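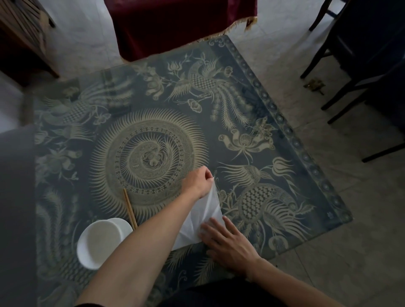
Can a machine do this sort of chore yet? Some of them, on a good day, with someone stood near the stop button.

Flurnila table-top arm, by Erska. Two arms, one base, clamps to a worktop or sits on its own trolley. For homes, small workshops, packing benches. Updated Oct 7, 2021, older page was out of date, sorry to anyone who ordered off it.

What it does now:
Wiping down a flat table. Good. Slow but good.
Moving cups and bowls from table to tray. Good if they aren't stacked.
Sorting bolts and fixings into bins. Very good, this is what most shop customers buy it for.
Towels, tea towels. Fine, give it time.

What it doesn't do well:
Paper. Thin sheets especially. Picking up one corner and getting a clean fold is still a two-handed job for a person, the other hand has to feel the sheet and hold it flat. Ours gets the corner, then creases it wrong or drags the lot. Kai Ruppert is working on softer fingertips, no date yet.
Glass tops. Reflections confuse the depth reading. A patterned cloth under the glass makes it worse, it tries to pick up the pattern. Put a plain mat down.
Chopsticks, pens, anything thin and round lying against something else. Hit and miss.

Spec, short version:
Lift per arm 600 g. Don't go over, the wrist trips out.
Reach 54 cm from base centre.
Runs off a normal wall socket. Noise, like a desk fan.
Software is Runetska, included. Ko add-on for bin sorting is extra, ask.

Setup takes around 2 hours first time. Most of that is teaching it where the table edge is. Do not skip the edge step. Elfriede Ehlers wrote the guide and its all in there with drawings.

Should you buy one for the house? If you want the dishes done, wait. If you have one dull job on one table that never changes, ring us and we will tell you straight wether it can manage. Send a short video of you doing the job by hand, hands in view the whole way, and Oksana Stasiv will look at it.

Trolley back in stock. Spare fingertips still on order from April, chasing.

Shares 54 | Comments 2

Contact: Rüdiger Lammers, sales | © Erska | Back to top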